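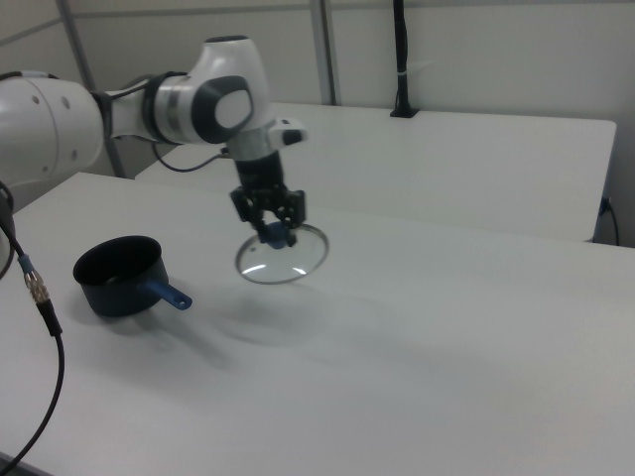 Figura 1. Tapa de vidrio con pomo azul.

Ahorro de gas al cocinar legumbres con la olla tapada
Autores: Rekha Rao y Gangadharan Shenoy
Entrega: 03/08/2022

1. Planteamiento
En el comedor escolar Birnwood se cuecen lentejas dos veces por semana. Quisimos saber cuánto influye la tapa en el tiempo de cocción y en el consumo de la cocina.

2. Método
Usamos 800 g de lentejas pardinas y 3000 ml de agua del grifo en cada ensayo. Las lentejas no se remojaron. El fuego se mantuvo en la posición media y el agua se medía con termómetro cada cinco minutos. La bombona se pesó antes y después de cada cocción.

3. Resultados
Sin tapa se gastaron 111 g de gas. Con la olla tapada el gasto fue menor en todos los ensayos y el hervor empezó antes. En las cocciones sin tapa hubo que añadir 700 ml de agua para que las lentejas no quedaran secas.

4. Dificultades
La báscula Cletar se apagaba sola y repetimos dos pesadas. El primer ensayo, hecho en febrero, no se incluye por falta de datos de temperatura.

5. Pendiente
Falta repetir la prueba con garbanzos remojados y con la tapa entreabierta.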